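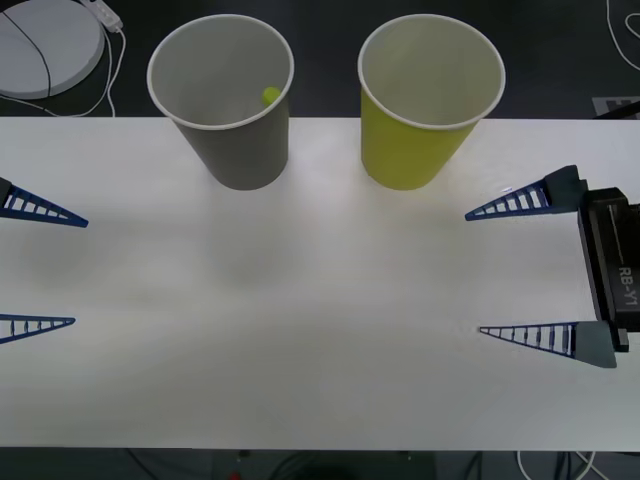
Home | Posts | Projects | About | Contact

Two cups, one ball, and a state machine I should have thrown out in October

7 min read

I promised a few of you an update on the cup task, and then I went and spent most of Friday rewriting the thing that decides what the arms do next, so this is going to be more of a planner post than a cup post. Sorry! (Not very sorry. I've been wanting to write this one.)

The job sounds like nothing at all. There's a small lime-green ball, there's a grey cup and a yellow-green cup, and the robot has to move the ball from whichever cup it's in to the other one. Two arms, blue slotted fingers, a white table. My nephew could do it while eating a sandwich.

My first version was a state machine, and I was very proud of it. Find cups, find ball, pick an arm, grasp, lift, tip, put down. By the time I'd added all the ways back out of each state (cup slid, ball rolled, the other arm was in the way) it had grown to 24 states, and I had them drawn on a sheet of paper taped beside my monitor. Dace Navickas came by, looked at the drawing for a good long while, and asked me which state it would be in if somebody moved a cup halfway through. I didn't have an answer, and I thought about it the whole drive home.

So now it's a behavior tree, running in Fullar, and I like it so much better. Every tick it asks the same plain questions from the top: do I know where both cups are, do I know which one has the ball, is either arm holding something? If an answer changes, the tree simply goes down a different branch.

The perception side gave me more trouble than I expected. The camera sees the cups at an angle, and when the ball settles against the inside wall, the curve of the cup hides part of it. My old detector wanted a nice full circle, so it would find the ball, lose it, and find it again, and the poor tree would dither back and forth between "go" and "look again." What helped was keeping a belief for each cup and making it slow to change its mind. The ball has to be missing for 10 ticks in a row before the tree will accept that a cup is empty. I also quit fitting circles and went over to a plain color mask inside the rim, which felt like cheating for an afternoon and then felt fine.

One warning if you try this: the yellow-green cup and the lime-green ball are close enough in color that you'll want to mask out the outside of the cup first. Ask me how I know.

I ran 300 rollouts in Prollgate, our simulator, before letting the new tree anywhere near the arms, and the replay logs are what I'll be reading over coffee next week. Still on my list is the handoff between arms, where both of them sometimes decide the same cup is theirs. I have a half-written lock for that, and I don't love it yet.

We use cookies to remember your preferences. Accept | Manage settings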